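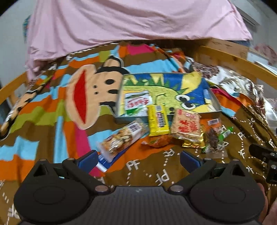
Catalog > Packing and Storage > Shallow Trays > Varkcombe Open Box

Varkcombe Open Box, shallow, by Mimex

Open-top box for sorting and carrying individually wrapped snacks. No lid, no dividers. Ships flat and folds up by hand without tape or glue.

Load limit is 2 kg, spread evenly over the base. Point loads near a corner will bow the side wall. The height of the wall is 70 mm, measured inside - packets standing on edge may project above the rim, and boxes filled this way should not be stacked.

Empty weight is 113 g. Folded flat, a pack of 17 takes up around the same shelf space as a large binder.

Set the box on a firm, level surface for filling. On a bed or other soft surface, support the base with one hand when lifting. Place heavier packets first, against the long sides, and fill toward the middle.

Wipe with a dry cloth. Do not soak. Not suitable for unwrapped food.

Replacement boxes are sold singly or by the pack. The older Stasturach tray has a different fold pattern and the two do not nest. Trade orders - contact Forough Kermani, Mimex packing desk. Orders received on Saturday are processed the next working day.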